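Two Trains and a Shuttle to the Broltach Open Day

I have a weakness for open days. Put up a sandwich board that says Public Welcome and I will walk through a building I have no business in, nodding at ductwork. So when Broltach College announced that its School of Home and Family Studies would open its doors on Wednesday, February 2, 2022, I put in for the day off and told my boss it was personal, and it was.

Getting there took two trains and a shuttle bus from the station at Jorby. The bus driver asked if I was a parent. I said no. He asked if I was a prospective student. I am 51 and was holding a thermos. I said I was keeping an open mind.

Registration

You got a lanyard, a map and a tote bag. The map was printed with north at the bottom, a choice that caused a steady drift of visitors into the boiler corridor all morning. I went down there twice. It was warm and there was a chair, and the second time I stayed a while.

The tote bag held a pen, a course catalog of 164 pages and a packet of marigold seeds. The catalog lists a class called Households and Their Budgets, which meets at 8 a.m. and has, I was told, never once been full.

The welcome talk

Aravind Kurian, who runs the school, gave the welcome in the Iyer Hall, a lecture theater with the steepest seating I have ever climbed. He was good. He speaks without notes and has the timing of a man who has explained to a lot of relatives what he does for a living. His theme was that home economics got laughed out of most schools and then everyone turned 25 and couldn't read a lease. The parents clapped hard at that. The teenagers looked at their lanyards.

There was a slide with 129 on it in very large type. It stayed up for most of the talk and he never mentioned it. I asked the woman next to me what she thought it was. She thought it was the room number. We were in Room 6.

The play and childhood floor

The second floor is given over to how children play at being grown-ups, and I'd have been happy to spend the whole day there. A lecturer with a bad cold took us through the history of the toy kitchen, from cast iron miniatures that could give you a real burn to the molded plastic kind most of us grew up with. Her argument was that toy kitchens run about a generation behind real ones. Children are still turning knobs and lifting pans off grates in homes where the actual stove is a sheet of black glass that beeps.

She also said that children almost never cook food in them. They cook keys. They cook socks, and the remote, and whichever soft animal is currently in disgrace. A father behind me said "the hamster" under his breath, in a tone that discouraged questions.

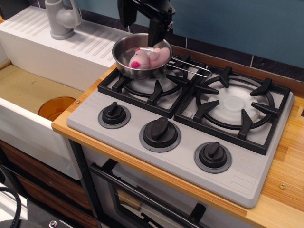
Lunch

Lunch was in the Beven refectory and was sold to us as a student-run enterprise, meaning the line was long and the people serving it were very sorry. I had the lentil soup. It was excellent soup and I would like that on record, given what I am about to say about the roll.

The roll had been made by the first-year baking class. I tore it, or tried to, then put it in the soup, where it floated. A boy at my table was knocking his against the edge of his tray with real interest. His mother told him to stop, and then, when he went for a napkin, she knocked hers too.

Laundry and textiles

This was the part I had come for. The textiles room has a wall of stain samples, each one labeled with what made it and what got it out. Red wine, beet, engine oil, turmeric. The turmeric card had nothing in the second column. I found that moving, as the owner of a formerly white tablecloth.

A student named each of the care symbols from memory while we held up cards. The one that looks like a square with a circle in it is tumble dry. I have been treating it as decoration since I left home.

Practical notes if you're going

The next open day is in April. Sit near the front on the shuttle, as the back seats are over the wheel. Turn the map upside down before you start. Bring your own bread.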